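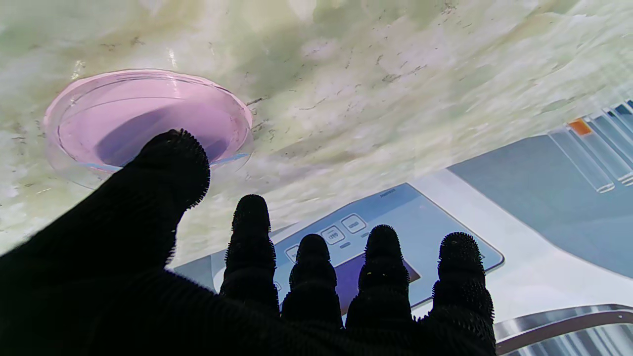
My university would like me to account for my working week in units of six minutes. The system is called Plikis, it replaced a spreadsheet in August, and it offers me a drop-down menu of everything an academic could conceivably be doing. There is a code for lecturing. There is a code for marking, and another for "marking (other)", which I have grown fond of. What the menu can't cope with is the middle of the job, the part where you stand over a round clear plastic petri dish, or a paragraph, or a student's third attempt at a research question, and nothing happens for a good while except that you get slightly less wrong about it. I looked for a code for that. The nearest was "miscellaneous".

I should say that I am not against being asked what I do. People pay for universities, one way or another, and they are entitled to wonder. My own mother wondered for years. She had it worked out that I taught for 12 hours a week and was on holiday for the rest, and when I tried to explain she would nod kindly and ask whether I'd thought about retraining.

What I object to is the belief, now very popular on the upper floors, that a job becomes clearer the more finely you chop it. Our workload model gives me 33 minutes to mark an honours essay, comments included. I don't know where the 33 came from. I've asked. Sem Meijer in planning told me, quite cheerfully, that it was inherited from an earlier model, and that the earlier model had been consultative. So somewhere back in the mists a group of people sat in a room and agreed that half an hour was insulting and 35 minutes was extravagant.

Some essays take me 15. They are very good or they were written on a bus. Others take most of an evening, usually the ones where a student has had a real idea and buried it on page nine under a heap of quotations. Those are the essays worth having a lecturer for. You read it, you go and make a cup of tea, you read it again, and then you write four sentences that might save somebody a year. Plikis would like it noted that I am over my allocation.

My colleague Neema Langat takes the opposite view, and because she is cleverer than I am I'll give it a fair run. She says that before the model, the workload was handed out by whoever had the head of school's ear, and that the people who ended up with the 95 first-years and the open day and the prospectus were always the same people, and they were mostly women, and mostly new. At least now there's a number she can point to. When she got two extra tutorial groups last year she printed out her total, walked down the corridor with it, and came back with one. I can't argue with that. I got my own timetable in those old days by having a long lunch with the right person, and I've never offered to give it back.

So yes, count the classes. Count the students, count the supervision meetings, put it all up on a wall where everyone can see who is doing the lifting. I'd sign up for that tomorrow. A rough count, honestly kept and open to everyone, would have done more for fairness in our school than any six-minute diary, and it would take an afternoon a year.

The diary is another animal. It's private, for a start. I can see mine and my manager can see mine, but I can't see Njoroge's, so it can't tell either of us who is being put upon. And it teaches bad habits. Since August I've caught myself cutting short a conversation with a PhD student because we'd run past the slot. Her name is Mwende Mfaume, she was halfway through telling me why her second chapter was wrong, and I looked at the clock in the corner of my screen like a man waiting for a tram. She noticed. She said she could come back another time. She was right about the chapter, too, though I only found that out when it arrived a fortnight later, rewritten without any help from me.

There's talk of a new version. The supplier is promising that it will read our calendars and fill in the codes by itself, which would at least spare me the typing. My calendar says "M.M. chapter 2, 30 mins". I have moved it to an hour and will be filing the remainder under marking (other).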